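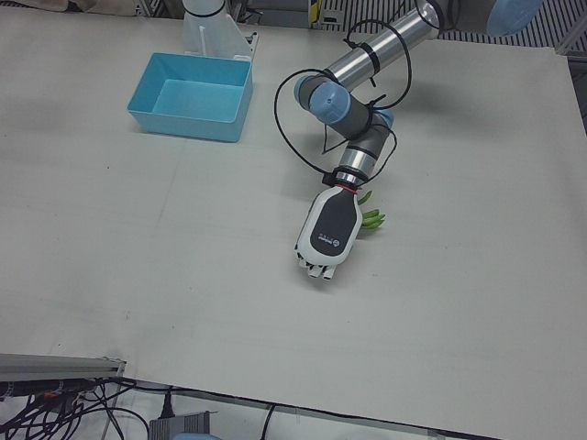

Using the Storage Registers on the Dandero Programmable Calculator

Narnbridge Technical College — Computing Skills Guides
Prepared by Duyên Ngô
Last revised 2019-05-24

This guide explains how to store, recall, change and clear numbers in the storage registers of the Dandero programmable calculator. It is intended for students in the Applied Mathematics and Surveying programs at the Narnbridge and Clivville campuses. Students who use the Sầm calculator emulator in the computer lab may follow the same steps, except where a difference is noted.

Readers should already know how to turn the calculator on, enter a number and carry out the four basic operations. Keys are shown in capital letters. A key name followed by a register number means that the key is pressed first and the two digits of the register number are pressed next.

Before you begin

The calculator has 35 storage registers, numbered 00 through 34. Each register holds one number with its sign and exponent. The contents remain in place when the calculator is turned off, so a register may still hold a value from an earlier session.

Check the display mode before starting. Press MODE and then FIX, and enter the number of decimal places required. The exercises below use FIX 3. The display mode changes only what is shown. The full value is kept in the register and is used in all later calculations.

Storing a number

1. Enter the number. For this exercise, key in 3146. The display shows 3,146.000 after the number has been stored.

2. Press STO. The word STO appears at the left of the display and the calculator waits for a register number.

3. Press 0 and then 5. The number is copied to register 05. Single-digit registers must always be entered with the leading zero. If only one digit is pressed, the calculator continues to wait, and the next digit pressed will be taken as part of the register number.

4. Press CLX to clear the display. Register 05 is not affected.

To cancel a store operation before the second digit has been entered, press the back arrow key once. The number in the display is kept.
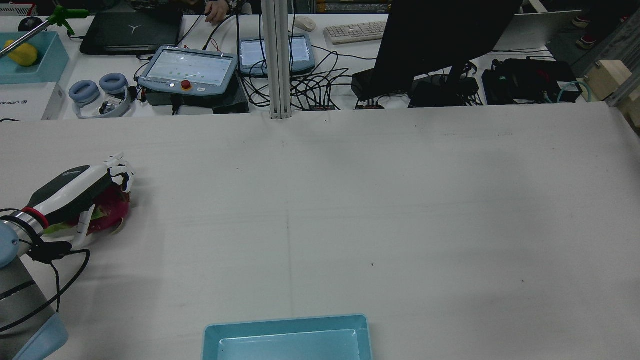

A dragon fruit gripped by a robotic hand above a covered table.

Recalling a number

Press RCL 05. The display shows 3,146.000. Recalling a number makes a copy and leaves the register unchanged, so the same value may be recalled as many times as it is needed.

A recalled number can be used at any point where a typed number would be accepted. To divide the stored value by 1,000, press:

RCL 05
÷
1000
=

The display shows 3.146. Register 05 still contains 3,146. If the result is needed later, store it in a different register before going on.

Register arithmetic

It is possible to add to, subtract from, multiply or divide the contents of a register without recalling it first. This saves keystrokes in running totals and in programs. The operation key is pressed between STO and the register number.

1. Confirm that register 05 contains 3,146 by pressing RCL 05.

2. Key in 35.

3. Press STO, then +, then 05. The register now contains 3,181. The display continues to show 35.000, the number that was entered.

4. Press RCL 05 to confirm the new value. The display shows 3,181.000.

5. Key in 35 again and press STO, then −, then 05. The register returns to 3,146.

6. Key in 2 and press STO, then ÷, then 05. The register now contains 1,573.

In subtraction and division, the register value comes first and the displayed number second. Students often reverse the two. The last step above divides the register by 2, and does not divide 2 by the register.

Division by zero produces the message ERROR 0. The register keeps its earlier value in this case. Press CLX to remove the message and continue. On the emulator, the message is shown in a separate window that must be closed with the OK button.
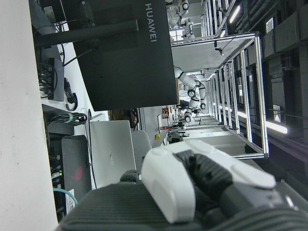 Indirect addressing

A register may also be used to point to another register. This feature is called indirect addressing and is most useful inside program loops, where the same instructions must act on a series of registers.

Register 00 is used as the pointer in this guide, although any register may serve. To store a number in the register whose address is held in register 00:

1. Key in 12 and press STO 00. Register 00 now points to register 12.

2. Key in the number to be stored.

3. Press STO, then IND, then 00. The number is copied to register 12.

To recall it, press RCL, then IND, then 00. Only the whole-number part of the pointer is used; a pointer value of 12.75 is treated as 12. A negative pointer, or one greater than 34, produces the message ERROR 4. The number in the display is not lost, and the operation may be repeated once the pointer has been corrected.

Indirect register arithmetic is available as well. Press STO, the operation key, IND and the pointer register, in that order.

Clearing the registers

To clear a single register, store zero in it. Press 0 and then STO, followed by the register number.

To clear all registers, press SHIFT and then CLREG. The calculator asks for confirmation with the prompt CLR ALL? Press = to accept or CLX to cancel. Stored programs are not erased by this command. The values in the statistics registers are erased — these share memory with registers 29 through 34, and any data entered with the Σ+ key will be removed.

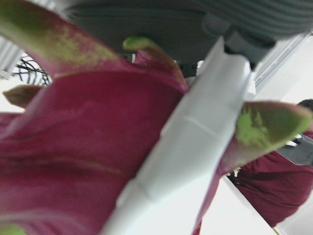

Close view of a dragon fruit, with pink skin and green-tipped scales.

Calculators borrowed from the equipment desk should be cleared in this way before they are returned. The desk does not keep copies of stored values. Students taking examinations in May will be asked to clear all registers in the presence of the examiner, and those who need to keep a set of constants should write them down beforehand.

Checking your work

Work through the following sequence with FIX 3 set. The correct display is given after each line.

3146 STO 07 — 3,146.000
35 STO + 07 — 35.000
RCL 07 — 3,181.000
1000 STO ÷ 07 — 1,000.000
RCL 07 — 3.181

If the final display differs, press SHIFT and CLREG, confirm with = and repeat the sequence from the first line. A final display of 3.18 indicates that the calculator is set to FIX 2.

Related guides: Entering and Editing Programs; Labels and Subroutines; Statistics Registers and the Σ+ Key.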